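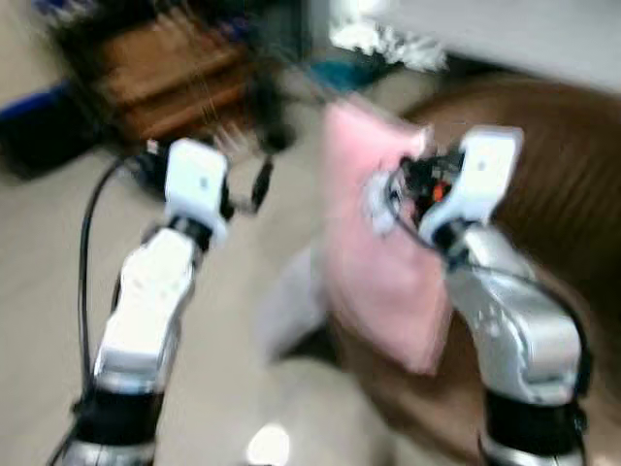 Beide Arme am rosa Kissen, rechts mit Fingerkontakt an der Kante.

**Savider, zweiarmig, mit Aufräumpaket »Pan« -- Test im Wohnraum**

Bewertung: 3 von 5 Punkten

Getestet wurde die Aufgabe »Kissen aufnehmen und ablegen« auf Fliesenboden, Softwarestand Juli. Die Grundfunktion ist brauchbar. Abwertung gibt es für einen Fehler, der im Handbuch nicht vorkommt: Der rechte Greifer meldet »Objekt gehalten«, obwohl nur ein Finger am Stoff anliegt. Der Arm fährt danach mit voller Geschwindigkeit an, das Kissen rutscht weg, die Meldung bleibt stehen.

In 173 Zyklen trat das 26-mal auf, fast immer bei weichen, prall gefüllten Kissen. Decken waren unauffällig. Der Hersteller Wollent verweist auf die Kraftschwelle im Menü »Greifer«. Ab Werk steht sie auf Stufe 4; mit Stufe 3 wurde es schlechter, höhere Stufen lässt die Pan-Oberfläche nicht zu. 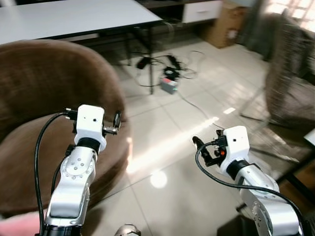
Sicherheitstechnisch wiegt ein zweiter Punkt schwerer. Die Kabel der Greifer hängen in freien Schlaufen an den Armen. Beim Schwenk dicht an einer Sessellehne blieb die linke Schlaufe einmal hängen. Der Arm zog weiter, die Überlastabschaltung griff erst nach deutlichem Nachdrücken -- für ein Gerät, das zwischen Möbeln arbeitet, ist das zu spät. Der Stecker saß danach locker und musste nachgesetzt werden. Kabelclips liegen nicht bei. Netzteile und lose Leitungen gehören ohnehin aus dem Fahrbereich.
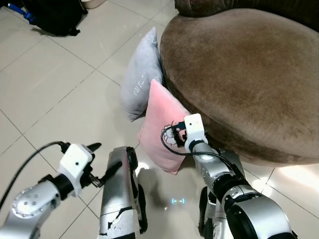 Rechter Greifer am rosa Kissen; Kabelschlaufe über dem Stoff. Am Bein vorn schwarze Schrammen und abgeplatzte Stellen.

Die Lackqualität ist mäßig, die Funktion leidet darunter nicht. Der Not-Halt am Handsender arbeitete in allen Versuchen ohne Ausfall. Nach dem Not-Halt bleibt die Haltemeldung allerdings gespeichert; vor dem Neustart muss sie von Hand gelöscht werden, sonst beginnt der Ablauf mit der Ablagebewegung.

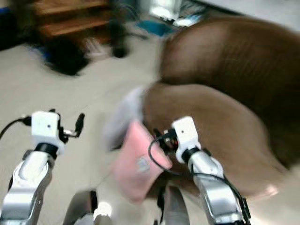
Rosa Stoffteil zwischen den Greifern, rechts die braunen Polster.

Als Abhilfe hat sich bewährt: Anfahrgeschwindigkeit im Vurnano-Editor halbieren, nach dem Schließen eine Pause setzen, Kabel mit Klettband an den Unterarm legen. Die Fehlmeldung verschwindet so nicht, das Kissen bleibt aber meist im Griff. Unbeaufsichtigter Betrieb ist mit diesem Softwarestand nicht zu empfehlen.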